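Ritisside Household Services
@ritisside
2020-02-15

Thread: Storage bins for the shared kitchen shelves. Please read before returning items to the cupboards. (1/12)
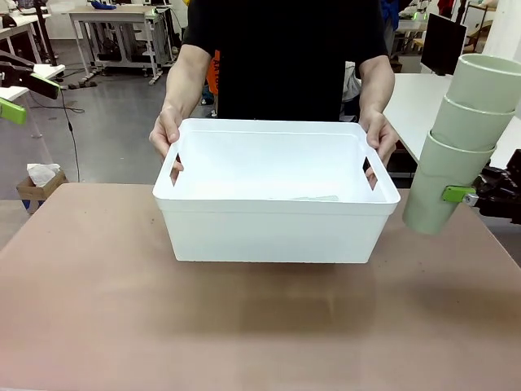
A reply from Saxena asked whether residents may keep using the bins they already own, as several households bought their own in November and would prefer not to replace them.

Residents may continue to use their own bins, provided that these are open at the top and fit the shelf without extending past the front edge. No household is required to purchase anything. (2/12)

The standard bin is white plastic, rectangular, with a cut-out handle in each of two opposite sides. Please carry it with both hands, one at each handle. Bins should not be lifted by a single handle when loaded. (3/12)

The lower shelves are 40 centimeters deep. Bins deeper than this will be moved to the floor-level rack beside the pantry door. Labels will be transferred with them. (4/12)

Cups and tumblers may be nested before they are put away. Glassware is to be stored upright and unstacked. Plates do not belong in bins and should be returned to the plate rack. (5/12)

Each bin is to be emptied completely and wiped out before it is refilled. Loose paper, receipts and old shelf liners should be removed at the same time. A damp cloth and dish soap are sufficient. Abrasive pads leave scratches in the plastic and are not to be used. (6/12)

Please wipe the table as well, before and after sorting. Crumbs left there are easily carried back to the shelves on the underside of a bin. (7/12)

Ritisside has 121 bins available for the Drosar and Zomeck buildings together. They are issued at the service counter on the ground floor, two per household. Requests for a third bin will be considered once all households have received their first two. (8/12)

Labels are to be placed on the short side, below the rim, and should state the apartment number and the contents. Labels placed inside the bin cannot be read from the aisle and will be returned to the household for correction. (9/12)

Food in opened packages must be kept in a closed container inside the bin. This applies to flour, sugar, rice and pet food in particular. The open bin by itself is not suitable for these items. (10/12)

Zomeck residents are reminded that the upper shelves are reserved for light items such as plastic cups, paper goods and empty containers. Canned goods go on the lower two shelves only. (11/12)

Unlabeled bins found on the shelves will be held at the service counter for collection. Questions concerning shelf assignments may be sent by direct message to this account or left in writing at the counter. (12/12)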